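Notes for the remortgage talk, Skesville library, evening slot

(Slides are mostly headings. Don't read them out. Water on the left this time.)

Opening. Hello everyone, thanks for coming out. Quick show of hands: who has a fixed rate ending before next July? Right, and who knows the exact month? Fewer hands, there always are. I was one of the ones sitting on mine a couple of years ago, and it cost me, so that's where I'm going to start.

My fix ended and I slid onto the lender's standard variable rate. I knew it was coming. I had the letter, I'd put it behind the toaster, and I went on paying the higher amount for 6 months before I did anything. My monthly payment had gone up to £1,101 and I kept telling myself I'd ring them at the weekend (when they were shut, of course). So no judgement from me tonight!

Slide 2, what a remortgage is. Keep this short. You're swapping the deal on the home you already live in, either with the lender you've got or with a new one. Staying put is usually called a product transfer. It tends to be quicker, with less paperwork and often no valuation. Moving to a new lender means a fresh application, and they'll want to look at your income and spending all over again.

Pause here for the "can I do it early" question, somebody always asks. Yes, many lenders let you line up a new deal a few months before the old one ends. Ask yours how far ahead they'll go, and ask whether you can switch to something cheaper if rates drop before it starts.
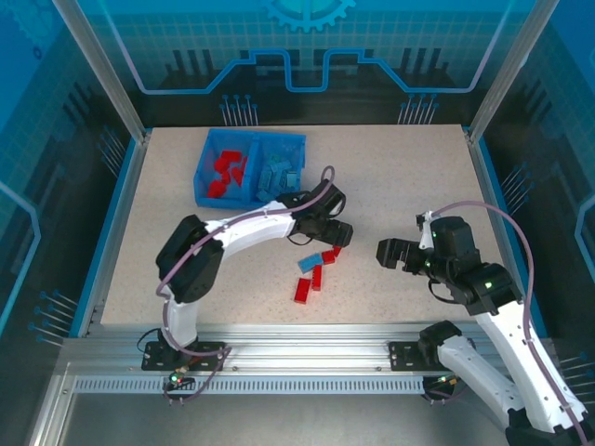 Slide 3, fees. I want to spend a bit of time on this one, it's where I went wrong second time round. When I do my sums now I keep two piles, a bit like that blue bin with its two compartments: what I pay once goes on one side, what I pay every month goes on the other. Arrangement fee, valuation, legal work, any early repayment charge, all in the first. Then I work out the whole cost over the length of the deal. A low rate with a £2,000 fee can easily come out dearer than a plainer deal with no fee, especially if you haven't got much left to pay off.

And adding the fee to the loan: you can, lots of people do, but you'll be paying interest on it until it's gone. I added mine. I wouldn't again.

(If it's going slowly, skip the bit about Batier and go to slide 5.)

Slide 4, the Batier flat. My first place, Batier Court, leasehold, and the lease was getting short. Roughly 60 years left by the time I wanted to switch. Two lenders said no straight off. If you're in a flat, dig the lease out before you apply anywhere and check the number. Extending can take ages, so start asking early.

Slide 5, paperwork. Payslips, bank statements, ID, your latest mortgage statement. If you're self-employed, your tax calculations as well, and ask how many years they want. Check your credit file before they do. Mine still had me at an old address on Clusia Road, and sorting it out took weeks of emails.

Slide 6, brokers. Ask how they're paid, ask whether they look at the whole market, and get the fee in writing. I've used one and I've done it by myself, and both were fine.

Questions. Can't give personal advice, say so nicely. Handouts are by the door, there's a blank costs sheet on the back with the two columns drawn in. Chairs need stacking before we go.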